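Lelov Opens Its First Kitchen and Tableware Lending Library

Small household goods maker will lend trays, bowls and serving pieces free of charge to neighbors planning get-togethers

BRURKEL, January 2024 – Lelov, the household goods company that has been making trays, bowls and storage pieces in Brurkel for 30 years, is very happy to share that its new Tableware Lending Library is open and ready for borrowers. Anyone who lives or works in the Brurkel area can now sign out serving pieces for a birthday, a school supper, a family reunion or simply a big Sunday lunch, and bring them back when the last guest has gone home and the dishes are done.

The idea has been with us for a long while. Over the years, people have stopped by our front counter to ask if they could buy a few trays for one afternoon and return them the next day, and we have always felt a little bad about saying no. Most homes have enough plates for the people who live there and perhaps a few more. Then a graduation comes along, or three sets of cousins arrive at once, and suddenly everybody is calling around to see who has a platter. We thought we could help with that, and we had shelves full of good, sturdy pieces to do it with.

The library starts out with 800 pieces. There are serving trays in several sizes, mixing bowls, salad bowls, pitchers, cake stands, bread baskets, butter dishes and a good supply of serving spoons. We have also put in the less exciting things that are always missing on the day, such as trivets, pie servers, bottle openers and lids that truly fit the bowls they came with. By August we expect to have 1000 pieces on the shelves, and we would love to hear from borrowers about what those next ones should be.
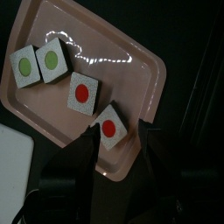 A pale pink tray with a raised rim and rounded corners.

Borrowing is meant to be easy. Come by the front counter during regular shop hours with something that shows your name and address, fill out a one-page card, and you can choose your pieces that same day. There is no fee and no deposit for households. You may keep what you borrow for up to 13 days, which we hope gives everyone time to plan, cook, celebrate and rest up a bit before the return trip. If you need longer, please call or write to us and we will do our best to say yes, as long as another family isn't already waiting.

Schools, clubs, houses of worship and neighborhood groups are welcome too. We ask that larger groups reserve ahead, particularly in the spring, when it seems that every team and choir in town has its banquet in the same few weeks. Groups may reserve up to 30 pieces of any one kind. We can have everything packed in crates and waiting at the side door, and someone from our staff will be glad to help carry it out to the car.

We know that things get dropped. They get dropped at our own parties as well. If a piece is chipped or cracked while you have it, please bring it back anyway and let us know, so that we can take it off the shelf and put another in its place. We will not charge for ordinary accidents. Pieces that are lost altogether can be replaced at cost, or you are welcome to trade in something similar from your own cupboard, provided that it is clean and in good shape.

Everything goes out clean and we ask that everything come back clean. Plastic trays and bowls should be washed by hand with mild soap and a soft cloth, then dried with a towel. Rough scouring pads leave marks that never really go away. The cake stands come apart for washing, and the small screw underneath should be kept with the base, where the next person will look for it. The bread baskets only need to be shaken out and wiped. 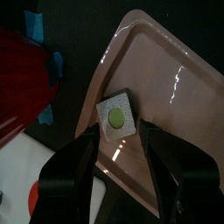 Along with the pieces themselves, each borrower will receive a little booklet called Setting a Big Table. It was put together by our staff from many years of potlucks, and it covers how much food to plan for a crowd, how to set up a buffet so that the line keeps moving, and which dishes travel well in the back of a car. There are recipes in it too, among them a baked bean dish that has been to nearly every company picnic we have held, and a lemon sheet cake that can be made two days ahead and tastes better for the wait.

The lending library has taken over the old packing room next to our front counter. Our neighbors at Ranjbar, the cabinet shop across the road, built the shelving and were very patient with us while we changed our minds about the heights. The printed booklets and borrowing cards come from Skorus, the print shop that has handled our catalogs for many years. We are grateful to both of them, and we hope you will stop in and say hello to them when you come by.

We have also kept a corner of the room for sitting down. Planning a large meal takes some thought, and it can be pleasant to do it with a cup of coffee and a few pieces spread out in front of you, trying one beside another until the table starts to come together in your mind. Please take as long as you like. Children are welcome, and there is a low shelf of cups and bowls they can handle as much as they want.

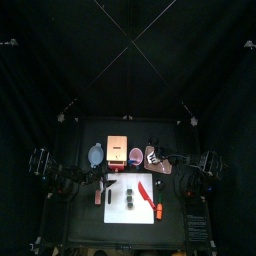

Later in the year we plan to hold a few evening get-togethers in the same room, with short lessons on things like folding napkins, slicing and serving a layer cake, and making a centerpiece from whatever is growing in the yard. The first of these will be in August, when gardens are full and there are plenty of tomatoes to talk about. Details will be posted at the front counter and mailed to everyone who has a borrowing card.

Donations are welcome within reason – our shelves are roomy, though they do have an end. We are mostly looking for large serving bowls, pitchers with good handles, and matching sets of dessert plates. We are not able to take knives, electric appliances or anything with a crack in it.

About Lelov

Lelov makes everyday household goods for kitchens, dining rooms and pantries, and sells them through its own shop in Brurkel and by mail order. The company's trays, bowls and storage pieces are designed and finished in town.

For questions about borrowing, group reservations or donations, please ask at the Lelov front counter in Brurkel. Members of the press who would like to visit the lending library are welcome during shop hours and may arrange a longer tour through the Lelov office.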